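Girkia Simulation Suite -- Set-Up Guide
Section 18. Recovering from a Gripper Stop on a Crowded Counter

18.1 Purpose

This section applies when a simulated run in the Imen kitchen halts with fault code 203 (finger travel blocked). The code is raised when a gripper finger meets resistance from an object other than the one named in the task. Operators must clear the fault before the run is resumed or its results are exported.

Code 203 does not cover loss of grip. For dropped objects, refer to Section 19.

18.2 Before you begin

Confirm that the Horotus controller is set to SIMULATION.

CAUTION: The same controller can drive a physical arm. If the mode light is amber, stop and contact the duty engineer. Do not enter any command in this section while a physical arm is connected.

18.3 Procedure

1. Press HOLD. Do not press RESET, which erases the contact record.

2. Open the contact record and note the two objects listed. If only one object is listed, go to step 6.

3. Review the wrist view and at least one room view. Large objects close to a camera can hide a contact point, and a single view is not sufficient to rule one out.

4. Select JOG and raise the arm straight up in small steps. Do not open or close the fingers during this move.

NOTE: Opening the fingers beside a second tool may push it off the counter. In the August release this caused most repeat stops.

5. When the contact record shows no active contact, select REPLAN and increase the clearance value by one level.

6. If the code returns, export the log and forward it to Mebrat Chala at the Negash support desk. Include the scene number and the clearance value in use.

18.4 Tools with blades or jaws

Saws, shears and similar items have openings and curved edges that the standard contact shape fills in. The planner may therefore report a collision where a gap exists -- or, with the reduced shape, miss one that is present. Use the detailed shape for all such items. This setting is found on page 43 of the Reference Manual.

WARNING: A motion plan that passes in simulation with the reduced shape must not be transferred to a physical arm. Approval from Ditte Kárason or Andor Deák is required in every case.

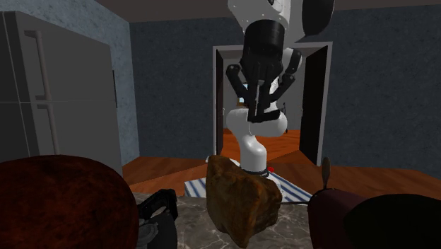
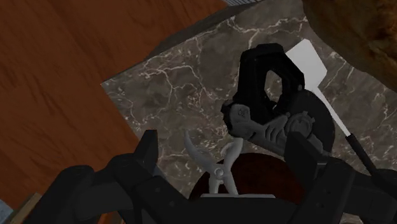
Reading time: 3 minutes

18.5 Closing the fault

Enter the cause in the fault register and sign the entry. A second operator must countersign before the scene is released for further runs. Entries left unsigned at the end of a shift are returned to the operator who pressed HOLD.

Questions regarding this section should be directed to Wubit Worku, Documentation.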